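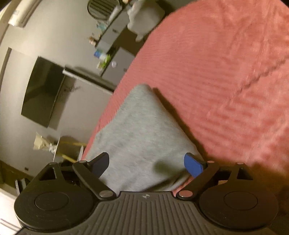
# Getting the spare room ready for someone who will look in the closet

My cousin is coming from Prorville in August, and she's the kind of guest who notices the baseboards. I've done this enough times now to have a routine, which I wrote down after the year I found a bag of potting soil under the bed with the visitor already in the driveway.

You need an afternoon, a vacuum, a laundry basket, and a box you don't mind ruining.

## 1. Get the junk out first

A spare room is a storage unit with a window. Before you clean anything, walk in with the basket and take out everything that lives there because it had no better offer: the printer, the wrapping paper, the exercise bands still in their optimistic packaging.

Don't sort as you go. I once lost 30 minutes to a shoebox of charging cables and came out of it with the same number of cables. Put it all in the hallway, where it will be in your way, and you'll deal with it faster.

Things you may leave:

- one lamp that works
- a chair
- books, as long as at least one of them is something a person would read
- the ugly quilt, if the person who made it is the one visiting

## 2. Start the laundry before you do anything noisy

Strip the bed down to the mattress and wash the lot, including the sheets that are "clean" because they've been folded in there since spring. They smell like a cupboard. Warm water, half the detergent you think, no fabric softener on the towels. Softener makes towels lovely to touch and useless for drying a human being.

Pillows can go in too if the label allows it. Wash two at once so the machine doesn't walk across the floor. Dry them on low for longer than seems reasonable, then squeeze the middle. If there's a lump, it's damp in there and needs another round.

## 3. Clean from the top down

You know this already, and so do I, and I still vacuum first about half the time. The order is:

1. Light fixture and the top of the door frame
2. Curtain rod, then curtains (shake them out the window if you have tolerant neighbors)
3. Window glass and sill
4. Furniture tops
5. Baseboards
6. Floor, including under the bed

For the floor I use a Suduneo stick vacuum that I bought secondhand, and it's fine. It has a setting called Eco, which as far as I can tell means off. Do the edges with the narrow nozzle. Pull the bed away from the wall and prepare to meet some socks.

## 4. Make the bed properly, once

Lay the fitted sheet out flat before you wrestle with it. The seam with the tag usually goes at the bottom right corner, and if yours has no tag, sew a scrap of colored thread there and thank yourself next time. Do one corner, then the one diagonally across from it, then the other two. Going around in a circle is how you end up with the last corner hovering a hand's width above the mattress.

Then the top sheet, wrong side up, so the nice side shows when you fold it over. Tuck the foot end only. Some people like their feet pinned down and they can arrange that for themselves. 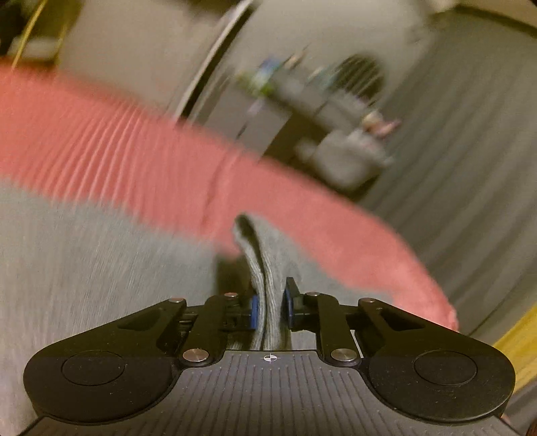

Put one spare blanket where the guest can see it. If it's in the closet they won't go looking, they'll lie there being cold and polite until 4 a.m. and tell you in the morning that they slept great.

## 5. Give them somewhere to put things

Clear 36 inches of closet rod, if you've got it. I measured once to settle an argument. That's enough for a week of clothes and a coat, and it leaves you the other end for whatever you've shoved down there. Put out six matching hangers. I don't know why matching hangers make a room look like somebody has their life together, but they do, and they're cheap.

One empty drawer is also nice — properly empty, so check the back for batteries.

## 6. The small stuff

- **An outlet they can reach from the pillow.** If there isn't one, leave an extension cord.
- **The Wi-Fi password, on paper.** Mine used to be a 20-something character thing that I had to read aloud through a bathroom door. I've changed it.
- **Water glass.**
- **A trash can.** I forget this every time.
- **Something for the light.** If a streetlamp shines in, hang a second curtain. I got a pair of Amby blackout panels in a color the package called Parry, and it's beige.

Skip the scented candle. You can't know who gets headaches.

## 7. Sleep in it

One night, a few days ahead. You'll learn that the radiator ticks, or that the lamp switch is on the far side of the lamp, or that the mattress has a valley. I learned that the smoke detector had a green light bright enough to read by. It's your chance to fix things while they're still your problem, and you get a night away from whoever snores.

Change the pillowcases afterward, obviously.

## What about the pile in the hall?

Right. Take the box you don't mind ruining and fill it with whatever you haven't touched since the last guest. Tape it shut, write the month on it, and put it in the garage. If you haven't opened it by the next visit, donate it unopened. The rest goes back in the spare room once your guest has left, and you can do all of this again at Thanksgiving.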